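Clestport Technical Institute
Department of Automation and Service Robotics
Course handout, Unit 4: Care and Adjustment of the Hand-Held Parallel Gripper
Issued 2018-09-03
Prepared by Sebastião Rocha

Scope

This handout covers the setup, routine care and minor repair of the hand-held gripper used in the household handling module. It applies to the Rangel pattern tool in its current form, with the linkage mounted forward of the handle plate and a pair of soft finger pads at the tips. Students assigned to the fixed arm in the Arden laboratory should consult Unit 6 for mounting and cabling. The sections on pins, linkage and pads apply to both versions.

Students are expected to have read this handout before drawing a tool from the store. The practical assessment for the unit is carried out on a tool that has been deliberately put out of adjustment, and no written material other than this handout and the student's own log may be consulted.

4.1 Condition on receipt

Before a tool leaves the bench, the student signs the log and records its condition. The jaws are opened and closed slowly by hand through the full range of travel. The motion should be even on both sides. If one finger reaches the center line before the other, the tool is out of balance and must be adjusted as described in 4.3 before any session is recorded.

The finger pads are then checked for cuts, glazing and trapped lint. Lint is the most common cause of poor grip on fabric and is easily missed on a pad that otherwise looks sound. Pads are wiped with a damp cloth and left to dry. Solvent is not to be used on the pads under any circumstances, as it hardens the surface and the damage does not show until the pad begins to crack.

4.2 Pivot pins

Each side of the linkage turns on metal pins. Every pin should be flush with its plate and free of side play. To check for play, hold the base of the arm between finger and thumb and press the tip gently from side to side. Movement that can be felt but not seen is acceptable. Movement that can be seen is not, and the tool is to be tagged and returned to the store.

A pin that has begun to back out may be pressed home once. If it backs out a second time, the pin is replaced, and the entry in the log must state which side and which position. Entries such as "pin fixed" will be returned to the student for correction. One light drop of oil is applied at each joint after replacement, and any excess is removed before the pads are refitted. Oil on a pad means a new pad.

4.3 Balancing the jaws

Place the tool on the bench with the pads facing away from the operator. Close the jaws on the test strip and observe which pad makes contact first. Loosen the adjusting screw on that side by a quarter turn, close the jaws again, and repeat until both pads meet the strip together. Tighten the screw while holding the arm in position. Final tightening with the arm unsupported will usually undo the adjustment.

The pads need not be exactly parallel when open. A slight inward angle is normal and assists with thin material. The angle should be checked when the jaws are closed on the strip, at which point the full face of each pad should bear on it.

4.4 Working check on soft goods

A balanced tool is next tried on fabric. Bench fabric lies flat and gives a misleading result, and for this reason the working check is carried out on bedding and clothing in the furnished room. The operator approaches the item low and from the front, closes the jaws on a single fold, lifts, holds for a slow count of 4, and releases.

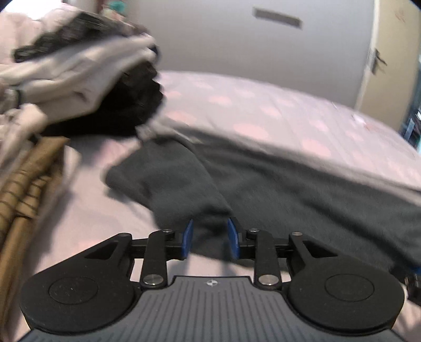
The item should leave both pads at the same moment on release. Cloth that clings to one side indicates a contaminated pad or a joint that is slow to open, and the two are told apart by cleaning the pads first and repeating the check. Heavy items are lifted only far enough to clear the surface. The linkage is not designed to carry a load at full reach, and repeated lifting in that position is the principal cause of bent plates.

4.5 Service interval

Tools are withdrawn for full service after 384 logged cycles. Service consists of removal of the pads, cleaning and inspection of all plates, replacement of any pin showing wear, and rebalancing. Replacement pins and pads are supplied by Ernness and are held in the store under the part numbers listed inside the cabinet door. Students may carry out the work under supervision but may not release a tool back into use. Release requires the signature of the instructor.

4.6 Work to be submitted

1. A completed condition record for one tool, including the side play check at every pin.
2. A written account of one balancing procedure, stating the starting condition, each adjustment made and the final result.
3. The log sheet for one working check on soft goods, with any repeat checks shown separately.

Submissions are due at the end of the unit. Late work is accepted only by prior arrangement with the instructor.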